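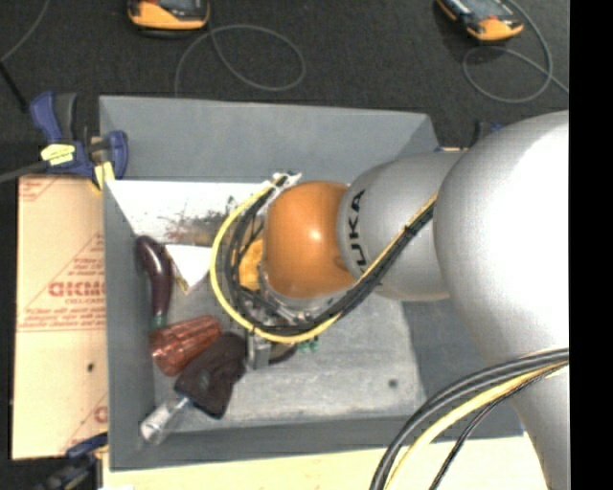 Cell 3 had stopped twice before lunch, both times with the same wrist fault, and Brynhildur Þorgeirsson put the arm in manual and read the log. The fault came up only past 185 degrees on the last axis.

"Cable," said Gunhild Frandsen from the desk.

"Probably."

She drove the wrist round at low speed and watched the loop. It tightened at 160, touched the joint at 170 and pulled at 185. The service sheet from Lauritsen allowed for a longer loop. Someone had shortened it in May and had not signed for it.

She locked off the supply, cut one tie, fed slack down from the upper clip and put on a new tie, finger tight. Then she ran the wrist out and back 21 times. The log stayed clean. She tried the gripper, open and shut, and checked that the bin clamps had not shifted.

"Who was on in May?" she asked.

Gunhild turned the rota over. "You were. Nights, the week Zeston wanted the bin moved."

Brynhildur looked at the old tie on the bench. It had been trimmed at a slant, the way she trimmed them. She wrote the new loop length in the book, July 5, 2018, and signed it. Under May she left a line, thought about it, and signed that too.

"Ready?" said Gunhild.

"Set it to auto."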